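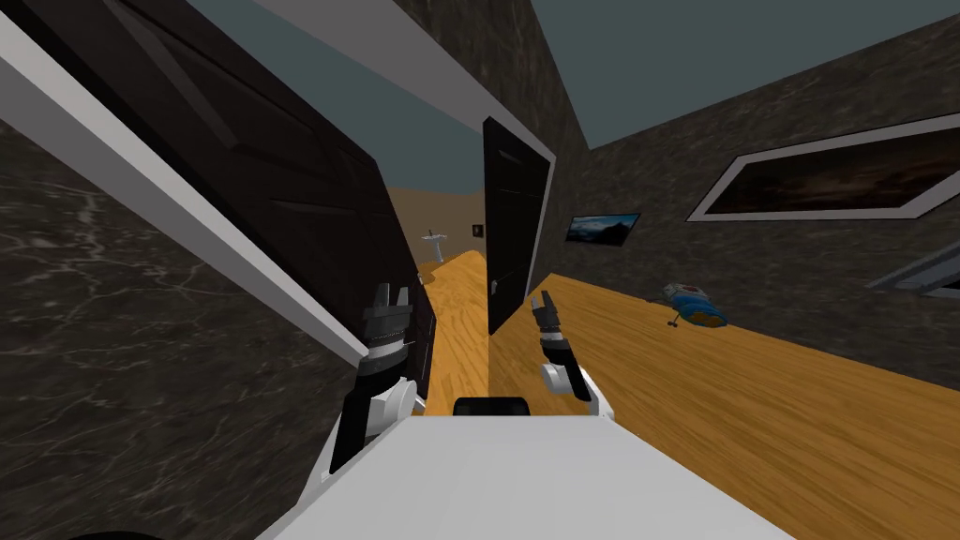
Dark marble walls, plank floor, big brown door.

Sun 3 May

Back from Stoltasitz, two nights. Booked on Traviseo back in March, 200 for the room, breakfast extra (23, skipped it, bakery next door). Hotel Nogueira is the old one by the station, not the new one up the hill. Got room 728, long walk from the elevator. Bed good, shower so-so. Quiet tho.

Took the Zoltach bus out to the lake Saturday. Last one back leaves early so check teh board. Would stay again, maybe three nights. Laundry now.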